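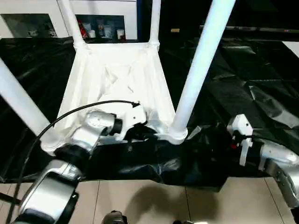

Slide 1. Farnden bench, chair legs up.

Search this site Go

Thanks for having me! I'm going to talk about the planner, Prulteo, and why I've come to love molded white plastic. Depth sensing hates it: pale, smooth, few features to match. And the sheet under it is glossy black, so we get highlights that look like geometry. Great test!

(Pause. Let them look at the legs.)

Each leg is an obstacle for both arms. We plan the 2 arms as one system, with a collision check every 8 milliseconds.

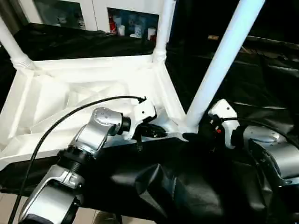 Slide 2. Holding with both grippers

Both grippers are on the seat frame now, so the arms and the plastic form a closed loop. Pure position control fights itself here. We let one arm lead and make the other compliant (show the force plot, go slow, it's my favorite).

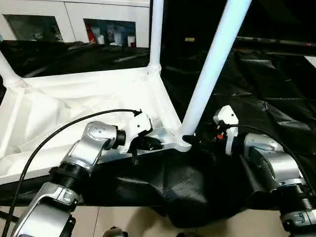 Nyamweya asked at the dry run whether a leg between the grippers should simply be a keep-out zone. We tried that in August and the planner gave up far too often. Now it's a soft cost, and we log 240 candidate paths per query in Stustell, so you can replay the bad ones. Please do, they're wonderful.

Last bit: wrist view, and masking our own fingers before perception runs.
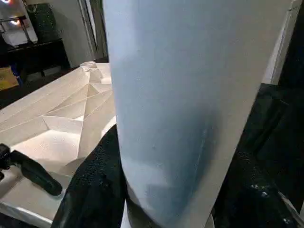 Slide 4. Wrist camera, finger close up.

Take questions, leave the replay tool open.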